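Thread time! A few of you asked what I've been up to since June, and the answer is: timestamps. So many timestamps. I promise it gets more interesting than that.

Quick background for new followers. I work on the software behind two-handed manipulation at Plellton. People do everyday jobs with a pair of hand-held grippers, each with its own camera, and we turn those recordings into something a robot arm can learn from. My bit sits in the middle, between the raw recording and the training code.

One hand is a solved problem for us, more or less. You get a camera path, you get a jaw opening, you line them up, off you go. Two hands is where all the fun is.

With one gripper, if your clock is off by a bit, the policy learns to close a tiny bit early or late and you can usually live with it. With two, the left hand thinks the right hand is somewhere it was a moment ago. Ask it to pass a packet from one to the other and it closes on thin air. Very confidently!

So, first job: getting both recordings onto one clock. We used to do it with a clap. You'd knock the grippers together at the start, find the knock in both streams, call that zero. Lovely and simple, and fine for short takes. On long ones the two clocks wander apart and by the end you're noticeably out again.

Gearóid Breathnach had the idea that fixed it. Use the knock for a rough start, then let the motion sort out the rest. Whenever one gripper can see the other, the tracked path of the seen one has to agree with its own camera's account of where it went. Slide one against the other until they match, do that all the way along the recording, and you get a little curve of the drift. I was so pleased the first time I saw that curve come out smooth.

It means we now WANT the grippers in each other's view, at least now and then. Before this we treated the other gripper as clutter and masked it out. I have deleted that masking code and it felt wonderful.

Second job: where are the two hands relative to each other? Each camera builds its own map of the room with its own idea of where the origin is. Two maps, same room, no shared corner. You need the transform between them or your left and right hands are living in separate houses.

We match features across both maps and solve for one alignment per recording. Busy rooms are brilliant for it. Print, patterns, edges, things at lots of different depths - the matcher loves all of it. A bare white desk is the worst possible place to test this stuff and I wish I'd worked that out sooner.

(Shiny surfaces are the exception. A reflection moves when you move, so a bright patch on a table can get picked up as a landmark and then quietly drag the map sideways. Ruth Yupanqui wrote a check that throws out points whose depth makes no sense from a second viewpoint. 32 lines including the comments. I would frame it if I could.)

Third job, and my current favourite: the viewer. It's called Pludton, don't ask, it was a typo in a folder name and it stuck. Left camera and right camera next to each other, one shared scrub bar, jaw opening drawn as two lines underneath. Drag the bar and both hands move together.

I can't overstate how much a decent viewer changes the job. We had weeks of staring at numbers that said the alignment was good. First evening with the viewer, Saron Derese scrubbed through a handover, went back, went forward again and said "the left one lets go before the right one's got it". She was correct. The numbers had been averaging it away.

Here's the sort of view I spend my days in now. One gripper's own camera, with the other one up on the left of the table. 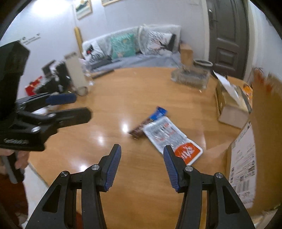 Jaws open at the near side, second gripper on the left, two packages between them on the table.

What I love about a view like that is how much the planner has to cope with. The tray and the brown wrapper are right up against each other and both a bit tilted, so "go to the middle of the object" is a poor plan. Which object? Whose middle?

And then, which hand? We don't label it. The policy sees both cameras and has to choose a side from the demonstrations alone. Early versions sent both hands at the same packet like two people going for the last biscuit. The newer one conditions each hand on where the other is heading, and it mostly takes turns nicely.

Some numbers, for those who like them. We trained on 200 recordings with the old clap-only sync, then the same 200 with the new alignment. No other changes. Handovers in our test set of 10 layouts went from 2 completed to 7. Small test! Please don't put it on a slide. I did do a lap of the office though.

Still broken: fast wrist turns. The picture blurs, the tracker loses its place, and when it picks up again it sometimes comes back slightly rotated. Deividas Kairys is trying to bridge the gap with the motion sensor alone. It works for short gaps and goes wandering on long ones.

Also still broken: my export script, which writes left and right in the wrong order if the right-hand file happens to finish saving first. Panagiotis Vrettos found that one at half past nine at night and was very polite about it. Fix is in review.

Next up is running the whole chain on recordings from the Flurnport lab, where the rooms are bigger and the light is all over the place. Will post drift curves if they're pretty. And if they're ugly, I'll post those too, they're usually more use.

Replies open if you're doing two-handed sync some other way, I'd really like to hear about it - especially if you've managed without the knock at the start!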